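The Arm, the Bin and the Tuesday Cable Check
By Monique Pruvost

The first thing you learn about keeping a bin-picking robot healthy is that the robot itself is almost never the trouble. The arm is a tank! It will swing around all day without a murmur. What wears out, comes loose, drifts and snags is everything people have hung on it, and at Bendura, where I spent a good part of March getting underfoot, the man who looks after all of that is Bastien Lemaire.

Bastien came to robots by way of elevators. He fixed them for years (he still can't ride in one without tilting his head to listen), and he brought the habit of the logbook with him. His is a fat green notebook called Morngate, after the project, and each entry gets a line or two in pencil. "Tape redone at elbow." "Finger pad replaced, left." "Squeak, found it, was the chair." I read the whole thing over two lunches and enjoyed it more than most novels I've been handed this year.

The cell's job is easy to say and maddening to do. You drop a jumble of household odds and ends into a metal bin, and the arm has to reach in, get hold of one thing at a time and move it out. Shiny things, squashy things, things that roll. Bendura wants the software to cope with anything, so the objects get swapped constantly, and the setup around them has to stay exactly the same. If the bin creeps a finger's width between one morning and the next, a whole day of picks means nothing.
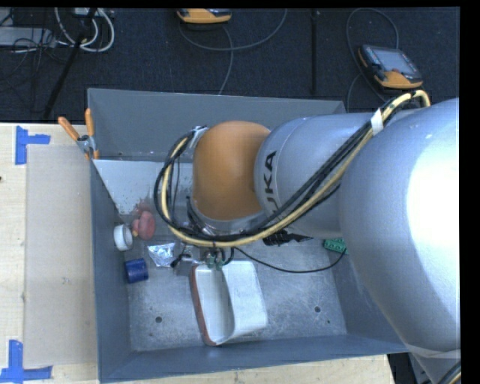 Cables are where Bastien spends his mornings. Everything the gripper needs has to get down the arm somehow, and on this cell the bundle travels outside, black and pale yellow lines together, over the big silver link and past the orange section of the wrist before it curls up into one generous loop beside it. The loop is his pride and joy. Too short, and the wrist yanks on it when it turns. Too long, and it flops into the bin and starts fishing for the merchandise. There's white tape around the bundle farther up and another pale wrap up at the loop, and he can talk about where a wrap should go for as long as you care to stand there. "Hold it where it wants to be held," he told me, bending a spare length over his knee to show me. "If you have to force it, move your tape."

His method is wonderfully low-tech. He takes the handheld controller, puts the arm in slow mode and jogs the wrist to the far end of its travel one way, then the other, with his eyes on the cables the whole time. Then down into each corner of the bin and back up. He does the full round on Tuesdays and a short version every other morning. Any place where the bundle goes tight, he stops, backs the arm off, cuts power, and redoes the wrap. When I was there the full round had four stops in it, and one of them cost him most of an hour and a fair amount of muttering in French.

Next comes the bin. It gets emptied, wiped and set back against its marks, and I have to say I loved the marks. All the fancy math upstairs, and what it leans on down here is bright blue tape on a light wood table! Bastien runs a thumbnail along each piece to see if a corner has lifted. A spring clamp with orange handles bites onto the bin's edge, and he gives that a wiggle too. The metal floor inside is scuffed from use, and he has no plans to polish it. The cameras know it the way it is.

The gripper gets a proper inspection after every 465 picks, a number he inherited from whoever wrote the first page of the notebook and has never seen a reason to change. He checks the fingers for play, opens and closes them 22 times while listening (the elevator man again), and looks over the thin wiring around it for nicks. Spare fingers come from Chevalier, a two-room machine shop across the river. The first batch was a hair too thick and pinched everything like an angry crab. The second batch is the one in use, and it has outlasted all predictions, including mine, which I had bet a coffee on.

I asked what had been the worst repair so far. He flipped back to a page with a coffee ring on it. A connector partway up the bundle had been cutting out, only with the arm stretched low and left, only once it had been running a while. He and a colleague from the Vudodham office chased it for days over the phone, swapping parts that were perfectly fine. The pencil line for the day they caught it reads "pin bent. PIN BENT." Underneath it, smaller, is the pick count at the time: 1,319.

By my last afternoon he let me do the wiggle on the clamp and hold the controller while he watched the wrist go around in slow mode. I was so busy staring at the loop that I forgot to look where the gripper was headed, and he reached over, quite calmly, and lifted my thumb off the button. Then he got out the pencil and wrote me up in the book.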